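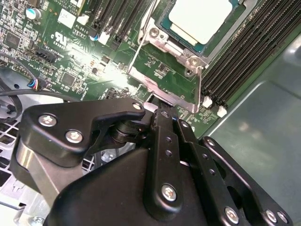
**Moges to move regional archive and billing systems into new Vandinberg server hall**

VANDINBERG, 29 May 2023 – Moges, the shared services company for 50 small water and sewer utilities, has signed a lease on a server hall in Vandinberg and will move its billing, meter and archive systems there over the next year. The hall replaces two older sites, both of which close once the move is finished.

The new hall has space for 108 racks. Moges will fill 40 of them in the first phase and keep the rest for member utilities that still run their own equipment. The building was put up as a cold store and was converted by its owner, Nomell, which will stay on as landlord and look after power and cooling under a separate contract.

"Our members have been asking for one site with one set of rules," said Flor Valderrama, managing director of Moges. "The old buildings were leased at different times on different terms, and every repair meant working out who was responsible for what. We wanted a single contract and we have it."

Member utilities will not need to change the software they use. Customer account numbers, payment dates and online logins stay the same. Bills will continue to carry the name of the local utility.

Billing moves first, followed by meter readings and then the document archive. Each utility will be given its own changeover night and a written notice at least four weeks ahead. During the changeover, online payment will be closed from 10 p.m. to 5 a.m. Emergency phone lines for leaks and sewer backups run on a separate system and will stay open throughout.

Much of the work in the first phase concerns the archive, which holds scanned plans, easements and pipe inspection reports. Some of the older plans were scanned at low quality and will be scanned again before they are loaded.

"People in the field open these plans on a phone, standing next to a hole in the road," said Octavio Retamal, head of records. "If the street names can't be read, the plan is no good to them. We'd like to fix that now and have it done."

Waste heat from the hall will be piped to Stastside, the public swimming pool on the neighboring lot. Nomell is paying for the pipe and the heat exchanger. The pool will keep its gas boiler for cold spells and for days when the hall is down for service.

Moges will hire for 24-hour cover at the site, with job notices to be posted on its website. Staff at the two older sites have been offered posts in Vandinberg or at the head office. Shalini Srivastava has been named site manager and will report to operations director Kosmas Margaritis.

Member utilities with questions about their changeover night should write to the member services desk.

**Press contact**
Chaltu Feyisa, Communications, Moges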